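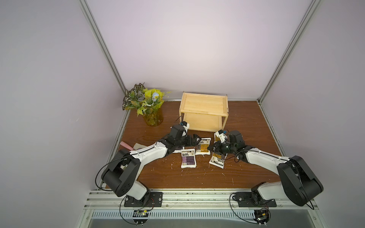 What does a workplace rep do all day? Mostly listen, according to Rigoberto Carrillo, and then write down what was said before the tea break ends.

Carrillo has been branch secretary at the Stomance bakery in Inusbridge since June, and he talks about the job the way other people talk about football. The branch had 100 members when he took over. It has 300 now, and he's thrilled with every single one.

"People join when they see somebody read the rota properly," he says. "The night shift had been short of their allowance for months! We sat down with the payslips, went through them line by line, and the firm paid up."

One packer got £2,699 in back pay (she rang her mum from the car park). Carrillo still grins telling it.

The next thing is sick pay, and he'd like the Brultbridge site in on it too, which would bring the two branches close to 2000 workers between them.

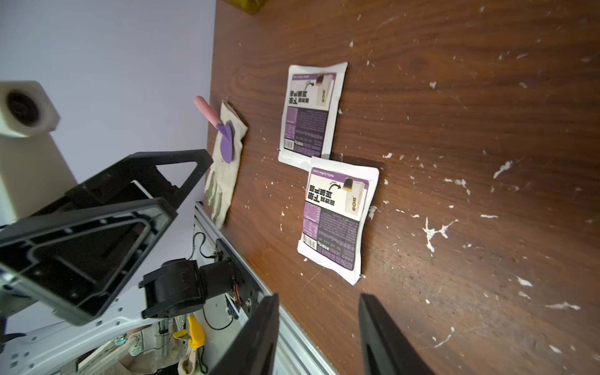
Ho-yin Tsao is all for a joint claim but wants the overtime rates settled first, saying the Brultbridge drivers "have waited long enough for theirs".

Carrillo doesn't mind the argument one bit. "I love a full meeting where folk disagree," he says. "You go home hoarse and you've learnt something about the loading bay."

Talks with management start again at 10 in the morning, in the upstairs canteen, and he has already put his name down for the early bus.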